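# Plulto: grocery bag packing records

Plulto is a small set of written packing records for mixed dry groceries and small cartons going into paper carry bags. It holds 54 records, one per bag. Each record gives the items on the table, the order in which they went into the bag, the orientation of each item once placed, and the state of the bag at the end.

The records were made in Protdale in January. Groceries were bought at Adamczyk, the corner grocer, and used again across records until the packaging was no longer fit to handle.

Maintainer: Irena Żak. Record sheets: Dariusz Kołodziej and Bożena Stępień. Item codes and checking: Bartosz Duda.

## Contents

| File | Contents |
|---|---|
| `records.csv` | One row per bag |
| `placements.csv` | One row per item placed, in order |
| `items.csv` | Item codes, package type, closure, handling class |
| `bags.csv` | Bag condition before and after each record |
| `CHANGES.md` | Corrections since the first release |

All files are UTF-8, comma separated, with a header row. Free text fields are quoted. Empty cells mean the value was not written on the sheet. The value `na` means the field does not apply to that package type.

## Scope

The set covers packaged goods of the kind kept in a kitchen cupboard, plus small drink cartons. It doesn't cover fresh produce, eggs, bread, frozen goods or anything sold by weight at the counter. Glass was left out of this release. Kazimiera Wróbel is preparing a separate list for glass and it will carry its own codes.

Bags are kraft paper with twisted handles. Plastic and cloth bags were tried early and those sheets were discarded, as the bags did not stand open without support and the depth readings could not be compared.

## Table layout

The bag stands upright with its mouth open and its handles up. Items are set out on both sides of it and in front of it. There is no fixed slot for any item. Layout is recorded by side (`left`, `right`, `front`) and by pose (`upright`, `flat`, `leaning`), as read from the near edge of the table.
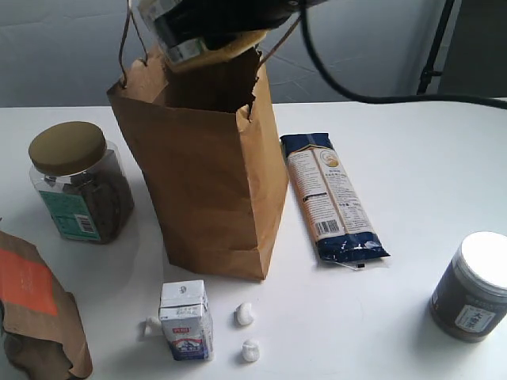 Pose is recorded from the package, and the side it sits on has no bearing on it. A jar standing on its base is `upright` even if it has been set down out of square with the table edge. A long packet of dried pasta is `flat` when it rests on its broad face, whatever its angle. The packet to the right of the bag lies diagonally and is coded `right, flat`; the milk carton in the foreground is `front, upright`. Soft pouches have no reliable upright pose, so the crumpled brown one with the orange label is `flat` and takes a `soft` flag. An item held over the mouth of the bag has already left the layout and belongs to `placements.csv`.

Side is judged from the centre of the item to the centre of the bag base. Where an item sits across the boundary between `left` and `front`, the sheet uses `front`. The same applies on the right.

## Item codes

Codes follow the Ena scheme, which Bartosz set up for an earlier cupboard inventory. A code has a package type, a closure and a running letter, for example `jar-screw-a`. The product inside isn't part of the code. Two jars of the same shape with different contents share a package type and differ only in the running letter.

Package types in use:

- `jar`: rigid walls, wide mouth
- `can`: rigid cylinder, any wall material
- `carton`: folded board, flat faces
- `packet`: long film or paper wrap with sealed ends
- `pouch`: soft wrap that does not hold a fixed shape

Closures in use are `screw`, `presson`, `seal`, `fold` and `none`. A jar with a screw lid is handled by the body or by the lid, and the `hold` field in `placements.csv` says which. Lids are hand tight at the start of a session. A lid found loose during a session is tightened and noted under `remarks`.

Printed text on labels was not transcribed. Label colour is given in `items.csv` as a plain colour word, and it is there to help tell similar packages apart on paper. Shades vary with light and wear and should not be used as a key.

## Handling class

Every item has one handling class.

**Base.** Rigid, heavy for its size, safe under load. Full jars and full cans are normally in this class.

**Wall.** Long or flat-sided, placed against the inside of the bag. Pasta packets are in this class, as are most cartons.

**Top.** Soft, light or easily crushed. Pouches go here by default.

Classes were assigned by hand, by feel, before any bag was packed. They were not changed afterwards, even where a different class would have suited the item better. Small milk cartons are the most debatable case. They are listed as `wall`, but a full one can stand at the bottom of a bag without harm provided no jar is put on top of it.

## Placement rows

Each row in `placements.csv` has the following fields.

| Field | Meaning |
|---|---|
| `bag_id` | Links to `records.csv` |
| `seq` | Order of placement within the bag |
| `item` | Item code |
| `from_side` | Side of the table the item was taken from |
| `from_pose` | Pose on the table |
| `hold` | `body`, `lid`, `end` or `edge` |
| `in_pose` | Pose in the bag after release |
| `contact` | Whether the item touched the rim going in |
| `remarks` | Free text |

`in_pose` is taken once the item has come to rest. Cylinders often lean after release, and a lean of any size is written as `leaning`. Angles are not measured.

`contact` is `yes` if any part of the item or its label brushed the bag rim or a handle. It is the least reliable field in the set. Contact on the far side of the rim is hard to see from where the sheet was being filled in, and Dariusz and Bożena did not always agree on the sheets they both checked. Disagreements are marked `unsure`.
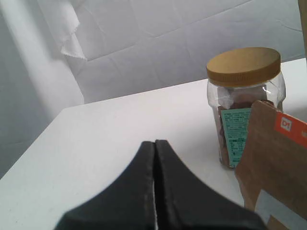 An item that stays on the table for the whole record has no row in `placements.csv`. It is listed in `records.csv` under `left_out`, with its side and pose. Leaving an item out is a valid result and does not make the record incomplete. The usual grounds are that the bag is full to the handle fixings, or that the only space left is on top of something in the `top` class.

If an item is put in, taken out and put in again, each placement has its own row and its own `seq`. The removal is written in `remarks` on the earlier row.

## Bag condition

Paper bags wear with use, and a worn rim changes how an item goes in. `bags.csv` scores the rim before and after each record.

| Score | Rim |
|---|---|
| 3 | Crisp, no creases other than factory folds |
| 2 | Creased or crumpled, may have short tears, stands open |
| 1 | Torn past the handle fixing, or will not stand open |

Bags scored 1 were replaced before the next record. Most records were made with bags at 2. Creases in the side folds are ignored unless the bag leans, in which case `lean` is set to `yes`.

Handles are scored separately as `up`, `out` or `in`. A handle that has dropped across the mouth is `in` and must be lifted clear before the next placement. Lifting it doesn't get its own row.

## Known problems

- The `left` and `right` values were swapped on one batch of sheets filled in from the far side of the table. They have been corrected, and the affected rows have `swapped` in `remarks`.
- Pouch codes ending in `c` and `d` refer to the same physical pouch. It was relabelled after a break. Treat them as one item.
- Items were reused, so later records involve more creased packaging than earlier ones. The order of `bag_id` follows the order of packing and can be used to split the set.
- The sheets from a Tuesday afternoon session have no `hold` values. The column had been left off the printout.
- Three cartons were replaced with a different size under the old codes. See `CHANGES.md`.

## Suggested use

The records are suitable for comparing packing orders, for checking rules such as base items first, and for drawing up packing instructions. They are too few for any claim about breakage. No weights are given, so load on the bag base can't be worked out from this set.

Rows with `unsure` in `contact` should be dropped or treated as missing. They should not be counted as `no`.

## Corrections

Send corrections to Irena with the `bag_id` and `seq` of the row. Paper sheets are kept in Protdale and can be checked against the files on request. Changes to item codes go through Bartosz first so that the Ena list and `items.csv` stay in step.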